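Zübeyde Kılıçarslan cooks breakfast on one stretch of counter and wants it kept that way. "The board stays in the middle," she says. "Everything else goes around it."

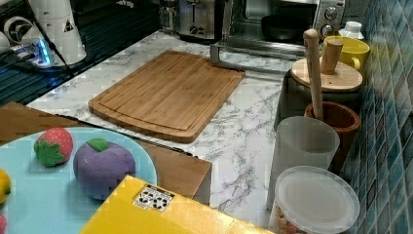 Kaan Gezer would put the toaster away after every meal and keep the space clear. She tried that in February and gave up.

"I use it daily -- why hide it?"

The back edge is for small things.

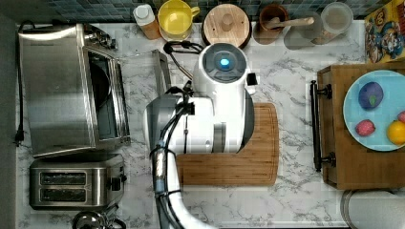
Spoon, mug and jar along the tile

She paid 2 visits to Caltside before choosing a board with a groove. "Tomatoes run," she says.

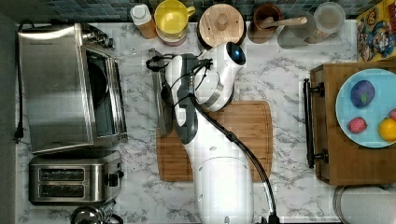
Keeping it clean

Crumbs get wiped up at night, and the board is oiled when it looks dull.

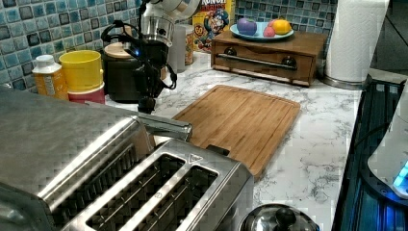 The bamboo board, beyond the toaster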